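Subject: Re: [goka-list] Thursday night chorus -- which songbook?

On Thursday, Ademir Cordeiro wrote:

> Has anyone sung from the Rangel book yet? We've used the old Lirard one
> for years and half the copies have lost their back pages. I'd need
> 24 of whatever we choose. Mostly worried about the alto lines.

Ademir, yes!! We switched in October and I'm so happy with it. There are 187 songs in there, and the alto part gets the tune far more often than it ever did in Lirard (my altos have been unbearable about this, in the nicest way).

The print is bigger too, and the spiral binding lies flat on a stand. My one gripe is the page turn in "Harbor Bells" -- it lands right on the key change. We photocopy that page and tuck it in.

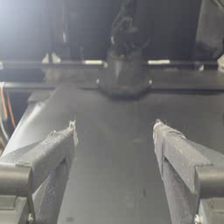

As for where to start, try the rounds at the back. We do 15 minutes of those before anything else, and even the shy basses are singing out by the second one. "Old Mill Road" works with three groups or four. Skip "Winter Ferry" until you have solid tenors, though. It sits very high and goes on for over 200 bars!

I have a spare copy you can borrow before you order. I'll bring it to the Podulum sing, or I can mail it if you're not coming. Are you coming? Please come, we need another baritone.

Marcy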